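Two Arms and One Very Stubborn Clock

I promised in August that I would write more about the planner, and then I wrote about bread twice and a bicycle once, so today I'm making good. It's 24 March 2025, my coffee is enormous, and I have spent most of the past week thinking about when things happen, as opposed to what happens, and I have opinions!

If you're new, the planner is called Prikusia. (It was a typo in a meeting invitation that stuck.) It takes a job like "put the dishes on the rack" and chops it into small pieces, then decides which arm does which piece and in what order. Underneath it sits Wike, our controller, which is a much simpler creature. Wike gets a list of joint positions with times attached and follows it as faithfully as it can. I wrote the first version of Wike over a long weekend and I'm still fond of it, even though Rosaura Huanca has since replaced nearly every line with something better.

So, the trouble. For a couple of months we'd had an odd hesitation when two arms worked near each other. One would be on its way somewhere, slow down for no reason I could see, think about its life for a moment, and then carry on. It never hit anything. It was just terribly polite. And because it was harmless I kept putting it off, the way you put off a dripping tap.

Then we started on the dish job, which is a crowded one, and the politeness got out of hand. Both arms would slow down for each other at the same moment, both would wait, and then both would decide the coast was clear at the same moment too. You know that dance you do with a stranger in a hallway? It was that, over and over, until the planner gave up and asked for a new plan, which was usually the same plan.

My first thought was the perception side, I'm sorry to say. The dishes are black and glossy, and shiny dark things are hard on a pose estimator, so I spent two whole evenings replaying logs and staring at where the software believed each dish was. The guesses wobbled a bit on the square plates, and a bit more on the leaf-shaped ones, where the scalloped rim seems to give the fitting step too many ways to be happy. But wobbling dishes don't make an arm stop in mid-air, and I should have known that on the first evening. 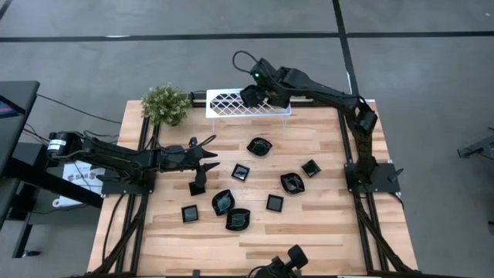
Peter Jelínek wrote back to my long, whiny message that I was looking at the wrong column entirely, that dish poses had never been fed to the collision checker at that stage, and had I compared the timestamps on the two joint streams? He added that he'd seen the same hallway dance at Dellbridge years ago and it had been clocks then as well.

I had not compared the timestamps. I went and did it before dinner, a little grumpily, and of course one stream was 79 milliseconds behind the other. The collision checker was taking one arm as it stood now and the other as it had stood a little while ago, and checking whether those two arms would bump into each other. Sometimes they would! They just didn't exist at the same time.

The fix has two parts. The small part is that every joint message is now stamped where it is read, and not when it reaches the planner, so a message that sits in a queue no longer pretends to be fresh. The bigger part is a buffer that keeps the last 100 readings for each arm, and when the checker wants to know where everybody is, it picks one moment and interpolates all of them to that moment. Rosaura wanted it to refuse to answer if any stream is too old, and I grumbled that this would stop us constantly, and she put it in anyway. It has stopped us 7 times so far. Every one of those was a real stall that I would otherwise have blamed on the dishes.

I also finally wrote the little viewer I've been wanting, which lives in our Akgate tools folder and draws all the streams on one timeline, with the gaps shaded in orange. It's ugly and the scroll wheel goes the wrong way on my laptop. I've had it open all morning.

Next up is the leaf-shaped dishes, since I now have no excuse left to avoid them. I want to try letting the pose estimator say "it could be this way or that way round" and pass both guesses up to Prikusia, in place of choosing one and hoping. Prikusia isn't built to hear that kind of answer yet, so there's a fair amount of plumbing to do first, and I've cleared Thursday for it.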